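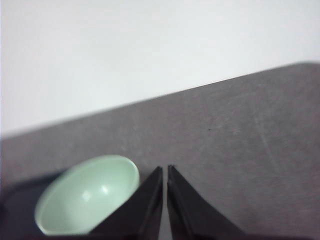 Equipment planner, part time, Costari (Skitovo office)

I run the bench robotics side of Costari and I'm looking for somebody to take over our equipment planning. Right now it lives in my inbox and a spreadsheet with four tabs all named "new," so you can see why I'm hiring!

Most of what we do is kitchenware handling. The arms pick up bowls by the rim, move them into bins, and do it again with a different bowl. It's small work, but it eats gear. Fingers wear down, cables fail, and every wrist camera needs a spare on the shelf. We're going from two stations to five starting in January, and I need a person who can tell me what to buy, when to order it and what we can put off until spring (I'm bad at that last part, I want everything now).

What you'd be doing:

Building the purchase plan for the three new stations: arms, grippers, cameras, tables, lighting, and all the boring stuff like power strips.
Getting quotes and comparing them line by line. We've bought from Evska for years and I like them, but I'd love a second supplier in the mix.
Keeping a spares list that somebody besides me can read.
Deciding with me whether we refurbish the old arms or trade them in. I go back and forth on this weekly.
Ordering bowls, cups and bins, too. The current budget is $200 a month for dishes and I'd like you to tell me if that's silly.
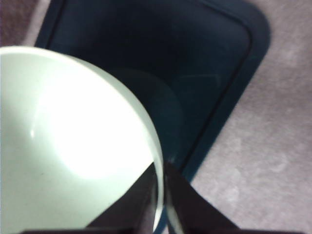
Do I need to know how to program a robot?

Knowing how isn't part of the job. You'll sit next to people who program them all day, and you can ask them anything. I do need you to be comfortable reading a spec sheet and calling a vendor when the payload number and the price don't line up.

Hours and pay: 60 hours a month, mostly your choice of when, plus a planning call with our Ibarra team at 10 in the morning every other week. Pay is $38 an hour. You can do a good chunk from home, but please plan on coming in when deliveries land, so you can check boxes against the order with me.

I'd be really happy to hear from people who've bought equipment for a school shop, a commercial kitchen, a hospital lab, anything like that. If you've ever had to explain to a boss why the cheap one costs more by summer, we'll get along fine. A degree is nice and I won't ask about it.

To apply, send me a resume and one page on something you bought for work that you'd buy differently today. Tell me what it cost and what you missed. Skip the cover letter. I read all of these myself and I'll write back either way, though it may take me a couple of weeks.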